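Visit Report: Pravonon Headlamp Test Building, Wesham

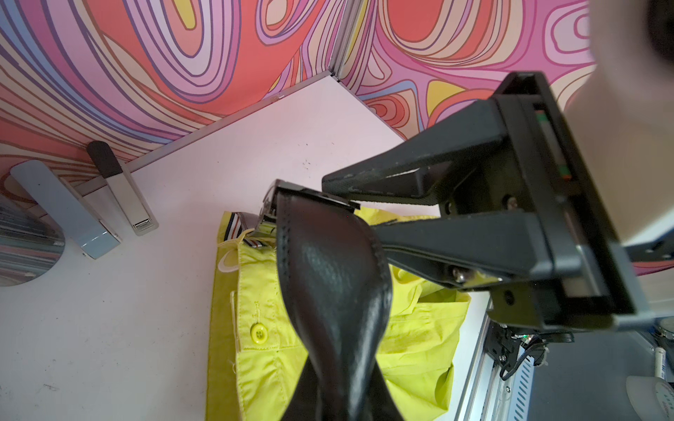

The tour started at 8:30 on a Tuesday and was limited to the lighting side of the plant. Pravonon supplies adaptive headlamp modules to car makers, and the Wesham site handles final assembly, aiming and durability testing. Our guide was Da-eun Ko, who manages optical validation.

The first stop was the light tunnel, a matte black corridor 50 meters long with a measuring screen at the far end. A module is clamped to a two-axis stand and swept through its beam patterns while a photometer logs intensity at each point. Low beam cutoff gets the most attention. Ko's group checks the sharpness of the cutoff line as well as its height, as a line that is too crisp bounces visibly on rough pavement and tires the driver.

The matrix modules are more involved. Each one dims individual segments to keep light off oncoming cars, and the delay between the camera signal and the dimming is measured separately from the optics. Ko would not give the current delay figure. She did say that most of the remaining lag sits in the vehicle network — outside Pravonon's control.

Durability testing is next door. There were 14 thermal chambers, all of them running. Modules cycle between cold soak and full power for nearly 2,000 hours, and are then opened and checked for lens haze, seal creep and cracked solder joints. Condensation remains the leading warranty complaint. The new housing, called Skarutstead internally, moves the vent membrane from the rear cover to the lower edge, where airflow is better with the car moving. Early chamber results were on the wall but could not be copied.

Si-woo Ra from Shin, which makes the leveling motors, joined for the last part and covered aiming drift. His data showed that worn rear springs account for more misaimed lamps than motor faults do. Shops often replace the motor first.

Questions ran long and the assembly line portion was cut to a walk along the upper gallery. The next visit is planned for May, with road testing after dark if the weather allows. Visitors need closed shoes and should leave phones at the gate.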